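Part 4. Wiring up and first charge

OK, the Bondus is on the wall, the bracket is level (you did check it was level, right?) and now we get to the part I like best. I've set up nine of these garden irrigation controllers for friends and family, plus my own, and the wiring has never taken me longer than a cup of coffee. Take your time with it anyway!

Before you start

You need the valve wires coming up from the garden, a small flat screwdriver, the USB cable from the box and a phone with the Wellus app on it. If you bought the older Bárány valves, get their leaflet out too, as the wire colors are different and I mix them up every single time.

CAUTION: Shut off the water at the main garden tap. If you skip this and open a valve by mistake in step 6, you'll get a very cold shoe.

Connecting the valves

1. Slide the gray cover down and lift it off. It feels like it's going to snap. It won't, just keep the pressure even on both sides.

2. Find the terminal marked C. That's the common, and one wire from every valve goes there. Twist them all together first, then add one short wire of your own and run only that one into the terminal. I used to cram them all in, and one always popped out in the first storm.

3. Take the other wire from valve one and push it into terminal 1. Carry on the same way for the rest. Write down which bed is on which number while you're standing there, on the inside of the cover if you like (mine says "beans, roses, beans again").

4. Tighten each screw until it stops, and then leave it alone. Give every wire a light tug.

Note: you can go up to 100 feet from the controller to the farthest valve with the thin wire in the box. For a longer run, buy the thicker stuff.

Charging the backup battery

The battery keeps your schedule alive when the power goes out. It holds 2000 mAh, and it ships nearly flat, so it wants a proper charge before you program anything.

5. Plug the USB cable into the port on the underside of the controller. Line the connector up before you push! The port is tucked behind a lip and it's easy to come at it crooked. If it doesn't slide in, pull back and have another go.

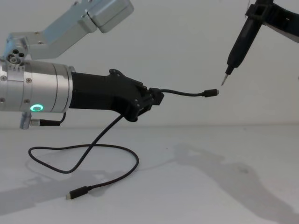 Ákos Illés wrote to me after the last version of this guide that the light on his stayed red all night, and he was ready to send the whole thing back until he tried a different wall plug and it went green by lunchtime. So try that first. Old phone chargers are the usual culprit in my experience, and I keep one good one in the shed just for this.

Leave it until the light is a steady green. Blinking green means it's still topping up, so go and weed something.

Testing the valves

6. Open the app, tap Garden, then Manual. Tap valve one. You should hear a click from the valve box. The water is still off, so a click is all you're going to get.

7. Go through every valve and listen for each one. My hearing isn't great, so I put a hand on the valve and feel for the click, and that works just as well.

8. No click? Check the common wire first, then the numbered one. If you get two clicks from two different valves, a bare bit of wire is touching its neighbor. Trim it and try again.

9. Turn the water back on slowly, a quarter turn at a time, and run each valve for one minute. Walk the line and look for drips at the joints.

CAUTION: Don't run two valves together on a Prallomska pump. It can only keep up with one, and it'll cut out to protect itself. You then have to wait for it to reset, and there's no way to hurry it along (believe me, I've tried).

Putting the cover back

10. Unplug the USB cable and press the rubber plug into the port. Please don't forget the rubber plug! I did last April, and there were ants.

11. Tuck the wires down into the channel, hook the cover on at the bottom and slide it up until it clicks. Part 5 covers setting your watering times.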